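Povellow Forum > Handling cells > Setup and upkeep

Thread: Towel folding cell, lint in the finger pads and drifting picks

youssra_l
Posted July 5, 2024

I look after one cell that picks cloths out of a basket, folds them and stacks them. Single arm, two-finger gripper, one camera at the wrist and one fixed beside the table. It ran well from December until I changed the mat. Since then it has started dropping the second corner, maybe one fold in five on a bad day. Thin cloths are fine. Anything with a looped face is bad.

I've recalibrated the wrist camera twice and it made no difference. Finger force is at the default. Before I start swapping parts I'd like to know what others check first.

tbarta
What do the pads look like, and how often do you clean them? Also post what the cameras see, please. Half of these threads end up being about the table.

youssra_l
Pads get a wipe on Mondays. Wrist, wrist, fixed:

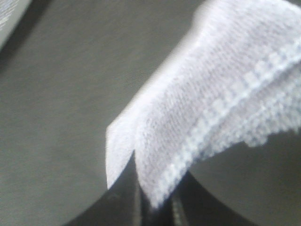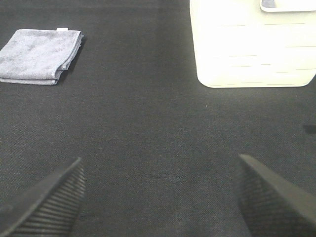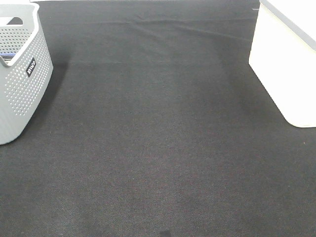 The fault shows up mostly on the second corner, after the first fold is down and the arm has to come back in low for the other side. I've tried the approach 3 mm higher and it misses the bottom layer, and 2 mm lower and the tips drag. The mat is held with double-sided tape at the edges only, and I can see now that it has a wrinkle across it between the muo basket and the white box in the fixed view. The old mat was glued down all over. I hadn't thought of it as a cause because the arm never hits it hard enough to fault.

tbarta
That's your problem, or most of it. If your height is taught to 2 or 3 mm then a ridge in the mat is enough to eat the lot. Take it up and stick it down properly from the middle outwards. Don't touch the force or the camera until you've done that, otherwise you won't know what fixed it.

orest_d
I don't agree that it's mostly the mat. She says thin cloths are fine. A wrinkle would upset thin cloths more than thick ones, as there's less to get hold of. Looped cloth failing by itself says pads to me. The loops shed and the fluff packs into the bottom of the ridges. It looks clean from the top and you only find it with a pick. A wipe won't get it out.

In the second wrist view the two fingers don't have the same face on them either. The left has straight ridges and the right has a finer crosshatch. Is that on purpose?

youssra_l
It came like that from Lisen with the gripper. I assumed it was meant.

orest_d
It might be. I've had mixed pairs that worked. But the fine pattern fills up much sooner, so if you clean both to the same schedule one of them is always behind.

tbarta
A full pad slips on every fold. Hers is the second corner. How do you explain that?

orest_d
First corner she takes from the edge of the cloth where there's a hem to get hold of. Second one she may be pinching the loose face. Youssra, is that right?

youssra_l
Yes, more or less. On the first it closes near the border. On the second it depends how the cloth has landed.

j_vachon
I've run a very similar cell for Bouazza for a while and had both faults at once, so you may both be right. What we do now:

Pads off every 30 hours of running. Stiff nylon brush along the ridges, then across. Compressed air from the back, away from the camera. No solvent, it hardened ours.

Mat checked by hand at the start of the shift. Run your palm over it from one side to the other. If you can feel anything, restick it.

Height retaught after any mat change, even if it's the same mat from the same roll. Did you do that?

youssra_l
No. I recalibrated the camera and left the height alone.

j_vachon
Then do that too, after the mat is flat. Teach it at the middle and near each corner of the fold area. One point isn't enough on a soft surface.

latifa.n
Slightly off the question, but look at your exposure while you're in there. The white box is nearly burnt out in the second and third views. If your wrist camera is on auto it will pull the whole picture down whenever the box comes into view, and a dark mat gets darker. We put matt grey tape over the side of ours and locked the exposure.

tbarta
Would not cause a dropped corner.

latifa.n
It would cause a badly placed one, if the edge finder is working from that picture. I only said look at it.

youssra_l
Thanks all. Plan for the weekend: mat up and stuck down fully, reteach the height, run a basket of looped cloths. If it still drops, pads off and brushed, run another basket. Exposure last. One change at a time so I can see which it was.

orest_d
Do the pads first, it's ten minutes.

tbarta
Mat first.

youssra_l
Update. Mat is down flat and the height is retaught at 5 points. It's better but not cured, still dropping the odd one on the thick cloths. Then I took the pads off. The crosshatched one had a grey felt layer in it that came out in strips. The ridged one was fairly clean. After brushing I ran two baskets with no drops.

So a bit of each. I've put the pads on the Grirkitetti schedule with the other weekly jobs, and I'll ask Lisen whether I can have a matching pair with the straight ridges.

orest_d
Ask them for the part number and post it here please, I could use a set.

j_vachon
Same here. And keep an eye on the tape at the back edge of the mat, ours lifted there first.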